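Shaker Rooms: Where the Style Came From and What Is Left of It

Last month's item on box beds brought in a good many letters, and several readers asked for something on Shaker interiors next. The timing is right, as the Skivach house reopens in March after two years of work on its upper floor, and its rooms are among the better ones to look at if you want to see the style before it was turned into a kitchen cabinet door.

The Shakers came to America from England in the 1770s as a small religious group and settled first in New York State. Over the following decades they built villages across New England and as far west as Kentucky. They lived in large shared houses, with men and women on separate sides, and owned their goods in common. Most of what we think of as Shaker style was settled by the first half of the 19th century.

The rooms came out of rules. The villages kept written orders on how buildings and furniture should look, and these covered paint colors, moldings and what could hang on a wall. Carving, inlay and veneer were discouraged. Wallpaper was left out. What remained was plaster, wood, and a small range of colors, among them yellow, red, blue and green. People who picture Shaker rooms as all white and bare wood are often surprised by how strong the original paint was. At Skivach, a strip of wall behind a stair cupboard still has a mustard yellow that would look loud in most houses today.

The peg rail is the part everyone knows. It is a narrow board fixed along the wall, with turned wooden pegs set into it at even spaces. Chairs, cloaks, hats, candle holders and small shelves were hung from it, and with the chairs off the floor a room could be swept quickly. In the larger houses the rail ran all the way around the room, and sometimes there was a second one above it. The main house at Skivach has 917 pegs by the trust's own count, most of them original. A good share of the replacements were turned in the 1930s and have a slightly fatter head.

Built-in storage came next. Whole walls were given over to drawers and cupboards, often painted or stained to match the trim. The drawers usually get smaller toward the top, and the cupboards sit either above or beside them. This was cheaper than a lot of loose furniture, left no tops or backs to gather dust, and gave each person in a shared room a known place for clothing. The drawers were numbered in some villages, and small paper labels can still be found inside a few.

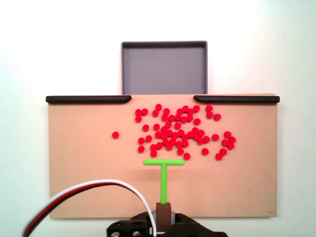 Off-white wall with a shallow gray tray and black rails.

Wall color is the point where most modern attempts go wrong. A bright white with a blue cast was not part of the period room. Old plaster under limewash is softer, and it changes a good deal through the day. If you want a pale wall, pick one with some gray or yellow in it and look at it at 8 in the morning and again in the late afternoon before buying the full amount. Trim should be darker than the wall. Window frames, door frames, baseboard and peg rail were commonly painted the same color, and that band of color does a lot of the work of tying a room together.

Floors were wide boards, sometimes stained or painted. Rugs were small, woven from rags or wool, and laid where they were needed, such as beside a bed. Windows had plain curtains or shutters - or nothing. Some houses also had windows cut into inside walls, to bring daylight into stairs and closets. Skivach has 2 of these on the upper floor, both uncovered during the recent work after being boarded over for decades.

The furniture is light in weight. The ladder-back chair with a woven tape seat is the best known piece, and the villages sold chairs to outsiders from early on. Tables were long, with a simple trestle base. Beds were narrow and often on wheels. Tall clocks were made too, though in plain cases. Oval boxes, made of thin bent wood with finger-shaped joints, came in nesting sets and were sold widely.

By the late 19th century the villages were shrinking, and the style had started to loosen. Later rooms show patterned floor coverings, bought furniture and varnished woodwork. Museums tended to strip these out during the 20th century to get back to the earlier look, and a fair amount was lost that way. The Skivach trust has kept one later room as it was found, with linoleum on the floor and a rocking chair with turned finials. It is worth the few extra minutes.

Interest from designers picked up in the 1920s and again after the Second World War, when furniture makers in Denmark took a close look at Shaker chairs. The flat-panel cabinet door sold now as "Shaker" is a distant relation. The frame and panel are right, but original doors often had a small molded edge or a slightly raised panel, and they were fitted with turned wooden knobs.

For those who want to read further, the Camacho Library has put out a reprint of its booklet on painted woodwork, 70 pages with color plates. The section on mixing old reds is useful even if you never plan to mix one. The library's reading room also holds measured drawings of built-in drawers from four villages, and copies can be ordered at the desk.

Sivoson, the reproduction paint firm, has added three trim colors matched to samples from Skivach. The yellow is close. The blue looks a little green to us under lamp light - try a sample pot first. Zonimer still makes peg rail by the foot in maple or cherry, with pegs sold loose, and will turn a copy of an old peg if you send one in. Allow several weeks for that.

The Skivach house can take 400 visitors a day and the first weeks are likely to be full, so book ahead if you are traveling any distance. The upper floor is reached by stairs only. Members of this newsletter's reading group get in at the reduced rate with their card.

Next time: stenciled walls in farmhouses, and how to tell old stencil work from a later copy.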